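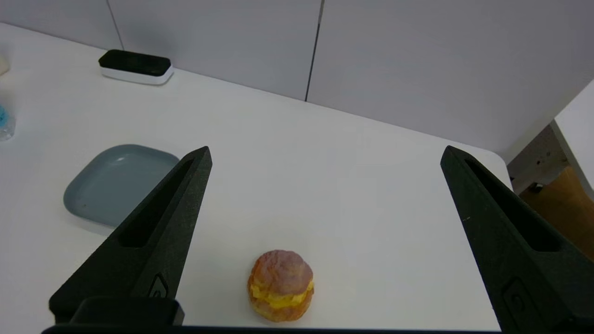

Skunositz middle schools to add statistics units built on local weather data

Middle school math classes in the Skunositz district will start using a new set of statistics units in October, the district office said. The units, called Grostach, ask students in grades six through eight to work with daily temperature, rainfall and wind readings from stations in and near the town.

The set has four units. Each one runs for six class periods and comes with a data file, a student packet and a teacher guide. The files open in the spreadsheet program the district already uses and can also be loaded onto graphing calculators. Paper copies of the data tables are included for classrooms that share devices.

The district will have 98 teachers trained on the material before it goes into regular use. Training takes place after school in two sessions of two hours each, with a make-up session offered online.

Khrystyna-Mariia Tymoshchuk, the district's math coordinator, said the older statistics chapters relied on short lists of numbers that students could finish in a few minutes.

"They would find the mean and the median and move on," Tymoshchuk said. "With a full year of readings they have to decide what to do about a missing day, or a number that looks wrong. That takes longer, and we have made room for it."
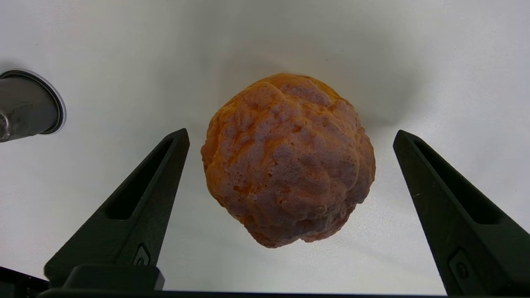 Round, orange and bumpy, on a white surface.

The first three units cover averages, spread and scatter plots. The fourth is a project in which students pick a question, choose the data they need and write up what they found in two pages. Teachers may grade the project with the rubric in the guide or use their own.

Grostach was tried out last spring in two schools, with 549 students taking part. Melaniia Kuzmenko, who teaches seventh grade at one of them, said her classes needed more time than planned on the second unit. The box plot lesson has been split in two as a result, and the third unit is now one lesson shorter.

Kuzmenko also asked for more practice problems in the student packet. The fall version has them, along with a page of sentence starters for English learners. 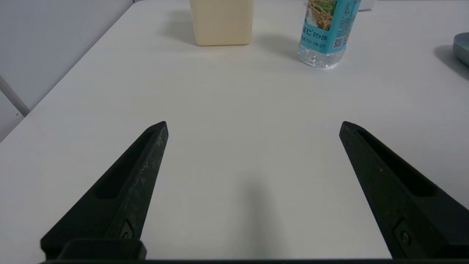
3 min read

The full data set holds 2,887 daily entries. Some have gaps from days when a station was down. The authors at Psarras, the small publisher that put the units together, left the gaps in and marked them with a code that is explained in the teacher guide.

Psarras will give the district up to 900 printed packets at no charge for the first term. Schools that need more can print them from the teacher site. The district has paid for a three-year license — the price was not released — and it covers summer school as well.

Daryna Demchenko, an editor at Psarras, said a high school version is being written and should be ready for review next year. It will add lessons on sampling and on lines of best fit.

Parents can look through the student packets at any middle school office during school hours. A meeting for families will be held in the Skunositz High School library at 6:30 p.m. on the same evening as the October open house. Childcare will be provided, and Tymoshchuk will take questions after a sample lesson.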